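Stidasier to end film wrap on tissue packs

3/28/18 — Paper goods maker Stidasier will move its pocket and soft-pack tissues from plastic film to coated paper, starting with 19 product lines in July. The change covers packs sold through 298 stores. 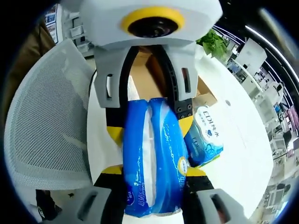
Berhanu Beyene doubts the paper will hold up in damp storage and wants the test results published. Stidasier said seal strength fell by up to 161 grams in early trials — a second coating is now under review at its Dufour plant.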